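Whitfield Fund, Manipulation from Demonstration
Progress report, second period
Prepared by Patricio Lucero for Hervé Leclerc

Dear Hervé,

Thank you again for your patience with the change in dates, and for the kind note after the spring call, which I passed around the lab and which cheered everybody up a good deal. You asked for something in everyday words this time, so I'll do my best, and the tables can wait for the annex.

You'll remember that our first period ended on a bit of a puzzle. The policy we trained on the Jarnard set did very nicely on boxes and bottles with smooth sides and then went to pieces on anything with a rounded corner. It would come in a little off center, one finger would touch before the other, and the object would swing away. We spent a good part of the winter arguing over whether this was a problem with the model or with the demonstrations, and I will admit that I was on the wrong side of that argument (I was sure it was the model).

What settled it was a small study at our Skultovgate bench. We collected 90 new demonstrations with the hand-held gripper, all of them on containers, and asked the people doing them to slow down during the last stretch of the approach and line the opening up with a corner before going any further. Then we retrained with nothing else changed. On our set of 24 test starts, the old policy got a clean two-sided grasp in 8 and the new one in 15. That is still a long way from what we promised you for the end of the grant, but it's the biggest single step we have had, and it came from the way people moved their hands.

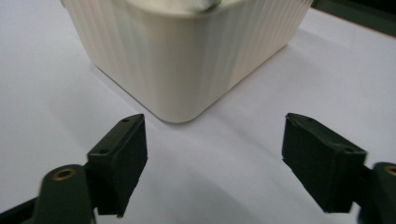

Does the slower approach make collecting the data a lot more expensive?

Less than we feared. Each demonstration takes longer, but we throw far fewer of them away afterward, so the hours spent per usable demonstration have stayed nearly level.

The ribbed white container has become something of a favorite with us. White on a white tabletop is hard on the vision side, and with a corner pointing straight at the gripper there is no flat face to square up to. If the policy can learn to center on that, we feel fairly good about the easier pieces.

Two things are not going as well, and I would like you to hear them from me. The first is soft contents. When something sits at the rim of a container, the policy sometimes treats it as the thing to be grasped and drifts upward. We have a few ideas, the simplest being to vary what goes inside during collection, and we'll try that one first. The second is the fingertip pads. Pritance, the shop that makes them for us, has been very obliging, but the corners scuff with use and we have yet to measure whether that matters to the grip.

For the next period we plan to repeat the study with fresh starting positions and with people who weren't part of the first round, as I worry that our own folks have grown too practiced. We'd also like to move a little money from travel to bench time, and I've put the request on the budget sheet for you to look over. A reply by December would be a great help with scheduling.

With warm thanks from all of us,
Patricio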